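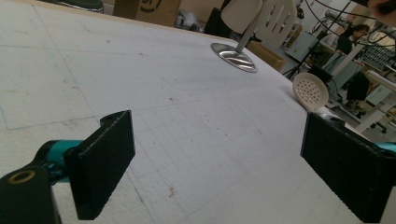
Ayodele Akinola
Okay, I have been promising this thread since November and my sister has started asking about it, so get a cup of something. I want to talk about my grandfather's letters, and how I finally learned to read old handwriting well enough to get through them.

Ayodele Akinola
He wrote to my grandmother almost every week the winter he worked in Rikinlow, before they were married. She kept every one in a biscuit tin. 100 letters exactly, which my mother always said was Grandma's doing (she thinks there were more, and Grandma kept the ones she liked!).

Ayodele Akinola
His handwriting is lovely to look at and terrible to read. The letters lean so hard they nearly lie down. His n and u are the same shape, his r is a little bump, and he never crossed a t if he could cross two at once on his way to the end of the line.

Ayodele Akinola
I gave up twice. The first time I got four lines in and decided he was writing to her about "the money of the hens." I told my whole family about the hens. We had a very nice conversation about the hens over dinner.

Ayodele Akinola
It was "the memory of the hills." I am still sorry.

Ayodele Akinola
What got me going again was an evening class at the library in Hindden, on reading old parish papers. Much older than Grandpa, obviously -- the first page they handed us was a baker's will from 1656 -- but the teacher, Mrs. Kárason, said the habits you need are the same for any hand, and she was right.

Ayodele Akinola
Her first rule was to stop guessing. You copy out only what you can truly make out, and you leave a gap for the rest. Your page looks awful for a while. Mine looked like a fence with most of the boards missing.

Ayodele Akinola
Then you make an alphabet. You go hunting for words you're completely sure of (names and months are great for this, and "Dear" if you have letters) and you draw each letter the way that particular person made it. I did Grandpa's on the back of a calendar page and it took me most of a rainy afternoon.

Ayodele Akinola
Capitals get their own row, by the way. His capital S looks like a treble clef that has had bad news, and I had been reading it as an L for months.

Ayodele Akinola
The other thing I'd pass on is to trace the hard words with a dry finger or the wrong end of a pencil, on a photocopy please, never on the letter itself. Your hand works out where the stroke was headed before your eye does. I felt silly doing it in class and now I do it at the kitchen table without thinking.

Ayodele Akinola
Somebody asked last time about pens and paper. I use a soft pencil and a Drurnex notebook with the wide lines, and I skip every other line so I have room to fix things. Any notebook would do. I just like how flat it opens.

Ayodele Akinola
I did 15 letters over the first month, and they were slow going, sometimes a whole evening for one side of a page. By the spring I could read him nearly as fast as print, except when he was tired or cross, and then the bumps all run together and I have to go back to my calendar page.

Ayodele Akinola
So what did he write about? Soup, mostly! His landlady's soup, what was in it, what he suspected was in it. The price of bootlaces. A man down the hall who practiced the cornet. And then right at the bottom, squeezed in sideways where he'd run out of paper, something so tender that I had to go and stand in the yard for a minute.

Ayodele Akinola
I won't share those bits. They were hers. But I will share this one, from a letter with no date on it: "It has rained since I sat down and I have told you nothing, but I did not want to stop."

Ayodele Akinola
My mother has the typed copies now, in a binder, with a few gaps still in them. There's one word in the third letter that none of us can get. It starts with a b or possibly an h, and he seems to have eaten it on a train. If any of you are good with slanted handwriting, let me know and I'll send you a scan.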